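Altent bench mat, large size: review

I bought the Altent mat in September to replace an old towel I had been using under small repair jobs. It cost 17 dollars at Plondside, and it took 11 days to arrive. After a few months of steady use I would buy it again, with a couple of complaints.

The mat is thick enough to protect a tabletop from metal parts. I rebuilt a hand-cranked grain mill on it, and small screws stayed where I put them. The cheaper Fivbridge mat I tried first let everything roll.

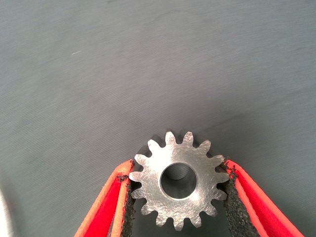
Steel spur gear with a plain round bore.

Cleaning is the weak point. Light oil comes out with dish soap and warm water, but grease needs 2 washes and still leaves a faint mark. The label says to air dry, and mine took all night - plan for that if you work on it every day.

It also holds a crease. Mine came folded in a small box and the lines never fully went away, even after I left it under a stack of books.
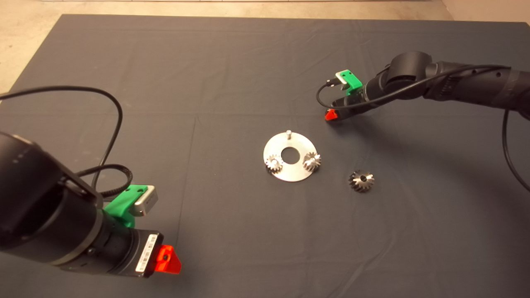 The edges have held up well so far, with no loose threads. Ruiz-Ortega sells a similar mat with a rubber back, part number 626, for a bit more money. I would look at that one if your table is slick, as the Altent can slide when you lean on it.

Four stars out of five.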